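Prino 108 tablet review

Reading time: 3 minutes
Print this page | E-mail this page

The Prino 108 is a mid-range Android tablet from Drurkura, sold mostly as a second screen for the kitchen or sofa. I used it for a month as my main tablet, with the Clasley case fitted.

The display is good for the price. Text is sharp, and at 50 per cent brightness it can be read next to a window. Colours lean slightly blue out of the box – there is a slider for this in the display settings, two menus down.

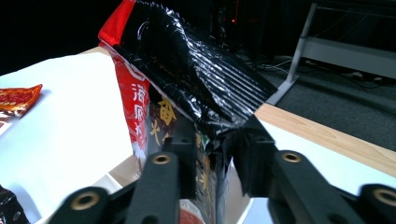

Battery life is less even. With video looping over wi-fi it ran from breakfast until late afternoon. On standby it lost more charge overnight than my older Godoy, and turning off background sync made little difference.

The speakers both sit on the same short edge, so in landscape all the sound comes from one side. Headphones fix this, as there is still a socket. 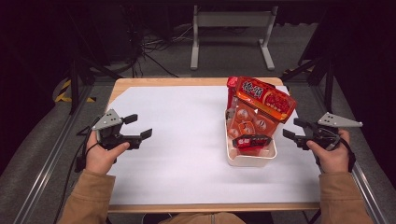

Snack packets in a white basket on a paper-covered table.

Performance is fine for browsing and mail. A folder of 2000 photos took 134 seconds to index, and scrolling stuttered until it had finished. The March update cured a fault where the keyboard covered the address bar.
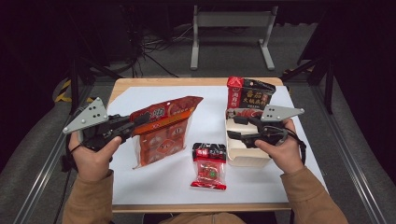
Both grippers over the table, the left one closed on a red bag.

At the current price I would buy it for reading and video. For anything that needs a pen, the Godoy is still the better choice – the Prino has no pen support.

Comments (3)

Does the card slot take the larger cards? The box doesn't say.

Mine arrived on Friday. Same blue tint, the slider sorted it.

The Clasley case blocks the charging port on mine unless you bend the flap back.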